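Home | About | Recipes | Odds and Ends | Contact

Can a Machine Clean Up After Breakfast Yet?

April 9, 2020

My cousin Nayeli Inga sent me an article last night about robots that will do all our housework, and I read it standing up in the kitchen, eating toast over the sink (don't judge me). I've been hearing this promise since I was 9, when I was sure I'd have a metal butler by high school. Well, I am well past high school, and I still wipe my own counters!

What I keep thinking about is how much deciding goes into a plain old kitchen. Picking up a mug, fine. Knowing that the mug is finished with, and which shelf it lives on, is another thing entirely.
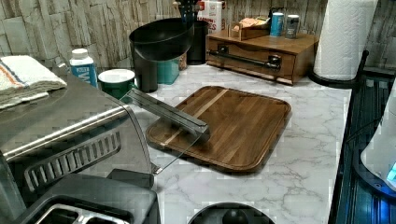

Cutting board, toaster oven with its door down, mug at the back. Where would you start?

I do believe the arms are getting better. The article talked about one called the Skunometti that took 14 minutes to put away 20 spoons, and I laughed, but then I thought about how long it took my kids to learn the same job — and they argued the whole time. Folding a towel is still supposed to be very hard for a machine. So is anything see-through, or floppy, or stacked on top of something else, and that pretty much covers my whole counter.
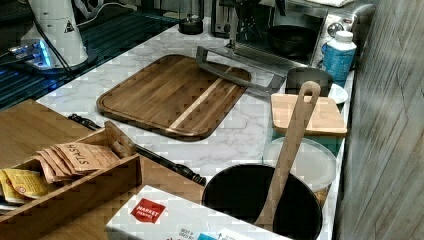
So my answer is not yet, but I'm less grumpy about it than I was last year. If somebody sold me one that only did the pots, I'd clear a spot for it tomorrow. I'd even let it be slow. Nayeli says she's holding out for one that does tea and doesn't talk, and she may have the better plan.

Filed under: Kitchen Talk, Gadgets & Gizmos

Print this post | E-mail this to a friend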